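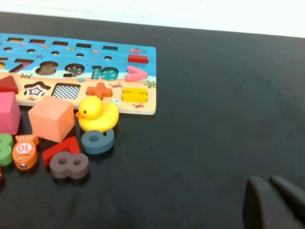 3.2 Materials: the number and shape board

The main item in the sorting set was a long wooden board printed with a sea and a beach. We chose it over the plainer trays used in our pilot work because it puts three sorts of matching on one surface. The numerals one to ten run along the middle in the blue part, the geometric shapes sit in the sandy strip, and a row of narrow slots with a row of small round holes beneath it runs along the top. A few signs (plus, equals, minus, greater-than) are made as pieces of their own.

The floors of the cutouts are printed. The star-shaped one has a concentric star in it, and several of the others are checkered. Altıntaş and Adjei (see Section 2) argued that a patterned floor helps a child see that a place is still free, and our coding scheme follows theirs on this point. A recess was coded as "open" when its floor could be seen and as "filled" when a piece lay in it. A piece resting on the board but outside its recess was coded as "parked".

The numeral pieces differ in colour and in surface pattern, and this matters for the analysis in Section 4. The colours alone do not settle which piece is which - there is more than one teal numeral, for instance - so a child who sorts only by colour will sooner or later have to look at the outline. 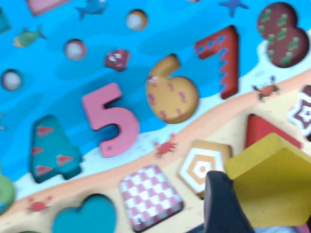 Photograph: Y. Uysal, Cullov study materials.

Patterns were noted for each numeral before the sessions began. The 7 is red with light-blue zigzags, the 5 is a smooth pink, and the 4 has small red triangular shapes on teal. In the pilot, adults asked to name the numerals from pattern alone did poorly, and we did not repeat that task with the children.

3.3 Layout and procedure

The board was placed lengthwise on a black table against a white wall. We kept the background plain after Lévesque pointed out that the patterned cloth used in the pilot made small pieces hard to find in the recordings. A session lasted up to 29 minutes, and some 3,000 placements were coded over the whole study. 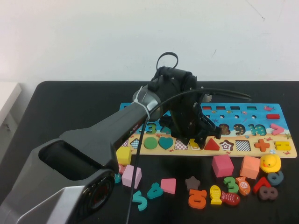 Coding was done by two people working apart, and disagreements were settled by a third. Agreement was lowest for the parked category, chiefly where a piece lay across the edge of its own recess. We therefore added a rule: if any part of the recess floor was showing, the piece was parked.

Partly completed layouts were used as well as bare ones. In these the numerals were all in place and the open recesses were confined to the lower row, with other pieces left loose in front of the board.

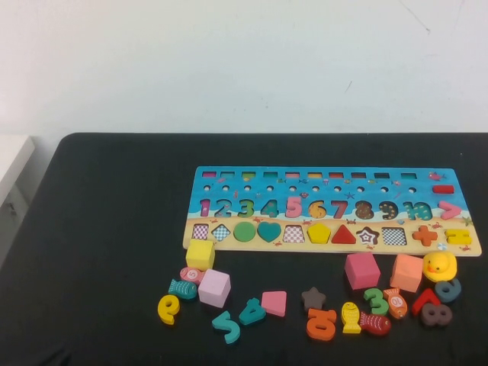
Figure 2. Partly completed layout: numerals fitted, four checkered recesses and the star open, loose pieces in front.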